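4. Setting up the Wamano for packed lunches

Read this section before you plug the cool box in. The quick-start card in the lid covers most of the same ground, but it was written to sell the thing, and a few of its claims need taking down a peg. These notes were put together by Abdelghani Ouazzani after a season of using the Wamano at a walking club, where it held other people's lunches and he heard all the complaints.

4.1 What the cool box will and won't do

The Wamano keeps cold food cold. It does not make warm food cold in any useful length of time, whatever the "rapid chill" label on the front suggests. Put a warm pasta salad in at eight in the morning and you will have a slightly less warm pasta salad at noon, along with everything next to it that used to be properly chilled.

The card says the box will hold its temperature "all day" unplugged. We would like to know whose day. In September, in shade, with the lid opened twice, it managed the morning. In a parked car in full sun you should expect far less, and no setting on the dial changes that.

CAUTION: Do not rely on the green light. It tells you the fan is running. It says nothing about the food.

4.2 Before first use

1. Take out the cardboard insert and the two foam blocks. One of them sits under the drip tray and is easy to miss.

2. Wipe the inside with warm water and a little washing-up liquid. The sachet of Prakum cleaner supplied with the box does the same job and leaves a smell of pine that gets into bread.

3. Leave the lid open for an hour.

4. Stand the box on a hard, level floor. Carpet blocks the vents at the base.

5. Plug in the mains lead first, then the box end. Turn the dial to 3.

6. Leave it running empty overnight. The card says 20 minutes is enough. Try it with a fridge thermometer if you believe that.

NOTE: The dial goes up to 5. We could find no difference between 4 and 5 apart from the noise.

4.3 Packing lunches the evening before

1. Chill fillings before you use them. Egg, tuna and chicken should come straight out of the fridge and go back in as soon as the bread is closed.

2. Butter to the edges. This does slow down a wet filling, which is more than can be said for the absorbent paper sheets sold as an extra at 400 a box.

3. Keep tomato and cucumber in a separate tub if the lunch won't be eaten before one o'clock.

4. Wrap each sandwich on its own, snugly, with the join underneath. Clear film is fine. So is greaseproof paper and a rubber band. The Gidier wraps recommended on the card are also fine and cost a good deal more.

5. Write the name and filling on a strip of tape. Do it now, while you still remember which ones have mustard.

6. Put the wrapped lunches in the fridge overnight, in one layer if there is room. Piled up, the middle ones stay warm longest.

For handing lunches out, or for the one that goes to somebody staying at home, a shallow open basket does the job as well as any of the matching trays in the accessories leaflet. Don't leave food standing in it for the rest of the morning, though. A basket has no cooling of any kind.

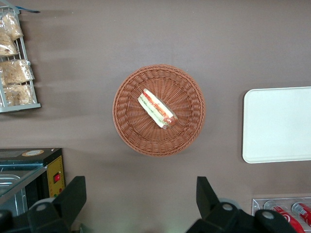 4.4 Loading the box

1. Check the inside temperature with a separate thermometer. It should read 5 degrees or lower. If it doesn't, wait. Loading it anyway and hoping is how most of the complaints begin.

2. Lay the ice packs flat on the bottom. Two are supplied. Four are needed.

3. Put drinks in next, straight from the fridge, standing up along the fan side.

4. Put sandwiches and anything with meat, fish, egg or soft cheese in the middle. Keep them clear of the fan outlet, which freezes crusts.

5. Fruit and cake go on top, or in a bag outside the box. Apples do not need cooling and take up a surprising amount of room.

6. Fill any gaps with a clean tea towel. A full box warms up more slowly than a half-empty one. This is the only advice on the quick-start card we agree with entirely.

7. Close the lid and press both catches until they click. The left one feels shut before it is.

CAUTION: The lid seal is not watertight. Carry the box upright. The picture on the carton of it lying on its side in a boat should be ignored.

4.5 In the car

1. Use the 12-volt lead with the grey plug. It fits loosely in some sockets, so push it in and look at the light again after the first few bends.

2. Unplug the box when the engine is off. The maker says the low-battery cut-out will protect you. It may. We have had one flat battery and one long wait for a tow, and we now unplug.

3. Put the box behind a front seat, out of the sun, with the vents facing the gap.

4. Open it once for lunch and take everything out together.

4.6 What about the app?

The Tamayo app shows a temperature for the box on your phone. The reading comes from a sensor beside the fan, the coldest spot inside, so it is always flattering. It also asks for your location and wants an account. You can use every feature of the cool box without it, and we suggest you do.

4.7 Leftovers

1. Throw away any sandwich with meat, fish, egg or mayonnaise that has been out of the cold for more than four hours, counting from when it left the box.

2. Do not put half-eaten lunches back among the others.

3. Empty the drip tray the same evening. It holds 300 ml and is fuller than you think.

4. Store the box with the lid propped open on a folded cloth.

If the fan rattles after cleaning, the drip tray is in back to front. See section 7 for other noises.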